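Week 3 handout: learning from hand-held demos (the cloth unit)

Notes to go with the lecture, 2/7/19. I've tidied up what I scribbled on the board, but only a bit, so bring your own notes to the tute as well.

## Where we'd got to

Last time we had a policy that takes in a wrist view and spits out a short run of gripper motions. Lovely. But what do we train it on? You can teleoperate the real arm, which is slow and makes everybody grumpy, or you can do what the Quartey project does: take the gripper off the robot, stick a camera on it and let a person carry it around the house doing chores. I'm a big fan of the second option (you'll have noticed), so that's the one we'll pick at today.

## The data

The Quartey cloth set has 2,441 demos. After filtering we train on nearly 2,000 of them. The rest get chucked by the filter, and I'd like you to be suspicious of that filter for the whole of this unit!

Two things the recording has to give us:

- **the view**, a fisheye image from just behind the jaws
- **the motion**, meaning the camera's path through space, recovered from the video plus the inertial readings

The motion is the tricky one. We get it by matching features between frames, and features are corners and bits of texture that look the same from one moment to the next. Swing the tool quickly and those corners turn into streaks. The tracker either drops out or, much worse, carries on happily with a wrong answer.

## Blur, and why cloth makes it worse

With a mug on a bench you get a nice rigid background. With laundry you've got fabric filling most of the view, and it might be moving on its own while the camera moves too. So a blurred patch could be camera motion, cloth motion or a mix, and a single image won't tell you which.

What a single image will give you is a comparison between near and far. The jaws are fixed to the camera, so they don't move relative to it except when they open and close. If the jaws are fairly crisp and the rest is smeared, focus probably isn't your main problem.

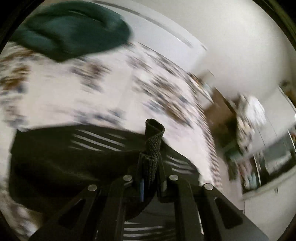 *Fig. 1. Motion blur in a cloth view: rivets and jaw arms fairly sharp, floral fabric streaked.*

Have a look at the floral fabric in Fig. 1 and ask yourself where you'd put a corner detector. I'd be tempted by the rivets, and they're a trap! They travel with the tool, so any feature you track there votes for "the camera hasn't moved". That's why Skollus, our tracking code, masks out the gripper before it does anything else.

## For the tute

1. Run Skollus on the Jandar clips with the gripper mask on, then off. Plot both paths on the same axes.
2. The filter scores blur over the whole image. Rewrite it so it leaves out the masked area and see which demos change sides.
3. Have a think about whether dropping blurry demos teaches the policy to be slow. I reckon it does a little, but I haven't got a clean result yet, and the November rerun may well prove me wrong.

Reading is the Prukent tech report, sections 2 and 3. Skip the appendix unless you really enjoy lens calibration.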